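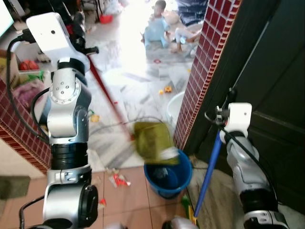

By the Newsletter Desk | Events | 23 December 2023

Members who could not make the Tevton demonstration have asked for a write-up with more detail than the short notice in the last issue. These notes cover the floor-cleaning portion, which took up most of the session, and the questions that followed it.

Tevton builds two-arm mobile units for household wet cleaning. The unit on display was the second build of a design it calls Mevano. The first build was tested only in the company's shop, on a flat sheet-vinyl floor with good lighting. The demonstration was held in a furnished home, at a doorway where pinkish-tan ceramic tile meets marbled flooring. Tevton picked the location for the change of surface and left the contents of the rooms as they were, litter on the tile included.

The task was mopping from a bucket. One arm holds the mop by its red handle and is responsible for dipping, draining and placing the head. The other arm holds a long blue pole, which the operator used as a second tool for reaching the floor near the bucket. Both tools are ordinary household items held in clamp fittings, with no machined adapters. Tevton said this was a design requirement from the start, and it is the part of the project that drew the most interest from our members.

The hard step is the one at the bucket. A mop head hanging from a tilted handle swings when the arm stops, and the swing gets worse as the head takes on water. If the arm lowers too early, the head catches the rim and either folds over it or pushes the bucket along the floor. The control software holds the arm above the opening until the estimated swing drops below a set limit, then lowers it. The limit is set by hand. Tevton has tried learning it from recorded runs and found the results too cautious, with waits long enough that the head dripped across the tile on the way back.

Figures given during the session were as follows. The unit has logged 1588 dips across all sites since May. Average time for a full cycle, from leaving the floor to returning to it, is 67 seconds. The longest run without an operator stepping in was 178 minutes, recorded at the shop and not in a home. Tevton did not give a home figure and said it would not be a fair comparison yet, as home runs are stopped often for reasons that have nothing to do with the machine.

The operator ran the unit in a shared mode. The arms follow a planned path, and a person can take over either arm at any point without stopping the other. Handover was used several times while we watched, mostly to correct the position of the pole. Takeover of the mop arm was less frequent but slower, as the operator has to wait for the head to settle before giving control back.

Grip on the handles came up early in the questions. A round handle can rotate in the clamp when the mop head drags, and the software has no direct measure of that rotation. It is inferred from the view of the head. When the head is down in a bucket, the estimate is held at its last value and updated once the head comes out again. One member asked whether a flat ground onto the handle would solve the problem. Tevton agreed that it would, and repeated that it does not want to modify the tools. A rubber sleeve is being tested as a compromise.

Bucket position is also estimated by vision. The blue plastic bucket used at the session stands out well from the tile, and Tevton was open about the fact that color contrast helps a great deal. Tests with a gray bucket on gray concrete have gone poorly. The bucket is not fixed to the floor or to the base, so each dip begins with a new estimate of where the rim is. The rim is modeled as a circle. Buckets with a pouring lip give an error on the lip side, and the present workaround is to turn the lip away from the unit.

Wringing is not handled. The arm raises the head above the bucket and lets it drain, and the amount of water left in the head is whatever remains after that. Several members considered this the main gap in the system, particularly for floors that should not be left wet. Tevton has a pedal-type wringer in mind but no means of pressing the pedal, and a press-type wringer needs more downward force than the arm should apply at that reach. Work on this is planned after the sleeve tests.

Litter was discussed at some length. Mopping over wrappers and scraps spreads them and can clog the head, so dry pickup has to come first. The current software does not do dry pickup. It can mark items larger than a set size and route the mop around them, leaving an unwashed patch. A combined routine is under study with Abbasi, the contractor that wrote the floor-mapping module, but no date was offered.

The same map is used to limit where the unit may work. At the demonstration the limit was drawn at the doorway, and the marbled room beyond it was outside the work area. The limit applies to the tools as well as the base, so a mop head on a long handle cannot cross the line either. The check is made on the planned path and again on the measured joint positions. We asked what happens to the swing of the head near the line, which neither check covers. The answer was that a margin is added, and that the margin is a guess.

Power and cabling were as on the first build. Cables run on the outside of both arms, with slack left at the joints. Tevton would prefer to route them inside but has found external runs quicker to replace, and cable wear has been the most common repair so far. Splash protection at the lower joints was described as adequate for clean water. It has not been tested with floor detergent.

A second demonstration is planned at the Aken hall, where the floor is a single surface and there is more standing room for visitors. It will cover the same task with the sleeved handle, and Tevton has agreed to bring the joint logs for inspection. Members who want to attend should reply to this newsletter with their membership number. Space is limited to 2 people per member household.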